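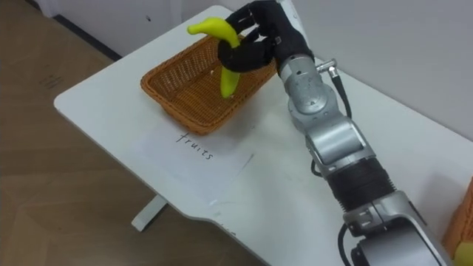
The **Jedulau sorting cell** is a single-arm robotic workstation used to place lightweight household objects into labeled baskets. It was assembled in Nandville and consists of a table, a jointed arm with a multi-fingered hand, and a control cabinet supplied by Mészáros. The cell is used mainly for grasp testing. Its maintenance procedure has been adopted, with minor changes, for the larger Larkesura cell.

## Setup

The arm base is bolted to a steel plate and leveled before the table is moved into position. Basket locations are taught by hand: an operator guides the arm to a point above each basket and stores the joint angles. Categories are marked on sheets of paper laid flat on the tabletop, such as the handwritten "fruits" sheet in front of one wicker basket. The sheets are for the operator; the controller works only from stored positions.

Release height is set at 63 mm above the rim. Lower values caused the fingers to catch on the weave when the hand opened.

## Cabling

The hand cable leaves a connector at the wrist and runs outside the arm in an open loop. The loop must be long enough for full wrist rotation without touching the table. A second cable is routed near the lower part of the arm. Cable ties are not used within 134 mm of a moving joint, a rule added after a conductor failed in April.

## Maintenance

Scheduled service takes place every 2000 cycles and requires power to be locked out at the cabinet. Finger joints are wiped with a dry cloth and moved through their range by hand to check for stiffness. Connector screws are tightened, and the wrist is checked for play.

After service, the hand is recalibrated in the open position and the arm is run at reduced speed for 8 cycles. A typical check is to carry a banana to the fruit basket and release it. If the object strikes the rim, the basket position is taught again. Wrist replacement takes around an hour and always requires full recalibration.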